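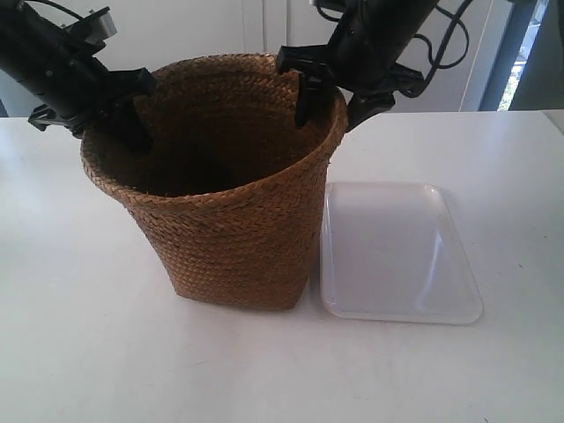

How Does Grass Turn Into a Basket?

Have you ever pulled up a blade of grass and tied it in a knot? Then you've already started learning to weave! People have been making baskets for thousands of years, and lots of baskets are still made by hand today, from straw, reeds, palm leaves and even tree roots.

First, get your strands ready

One piece of straw is easy to snap. Try bending a whole bunch at once and it's a lot harder! That's why basket makers often twist or braid their strands together before they build anything. If you can braid hair, you know the trick: left over the middle, right over the middle, and keep going (and going, and going).

Many plant fibers get a soak in water first. Dry stems can crack when you bend them, but damp ones curve nicely.

Look for the zigzags

Run your finger along a braided basket and you'll feel little slanting bumps. One row leans one way, the next leans the other, and together they make a zigzag called herringbone. It's named after the bones of a fish! The colors can change from strand to strand too, from honey to dark brown, as plants don't grow in just one shade. 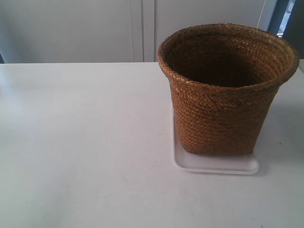 Why is the top so thick?

The thick edge around the opening is called the rim, and it has a tough job. It's where people grab! A good fat rim helps the basket keep its shape and keeps the ends of the weave tucked in.

Some baskets are wider at the top than at the bottom, like a bucket. It makes it easy to reach in, and some of them can even be stacked one inside another.

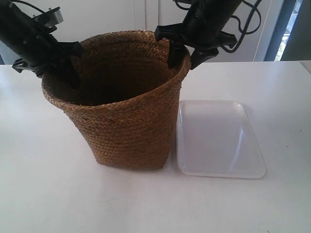

Handmade baskets are hardly ever perfectly even, either. One side might bulge a bit, or the bottom edge might wobble, and you may find a stray fiber poking out. I love those bits!

Try it yourself

Cut three long strips of paper and tape them to a table at one end. Braid them, then coil the braid into a flat circle, gluing as you go. When the circle is as big as a cookie, start stacking the braid on top of itself to make the sides. You'll need to tape on more strips, so cut plenty!

Written by Harriet Fitzsimmons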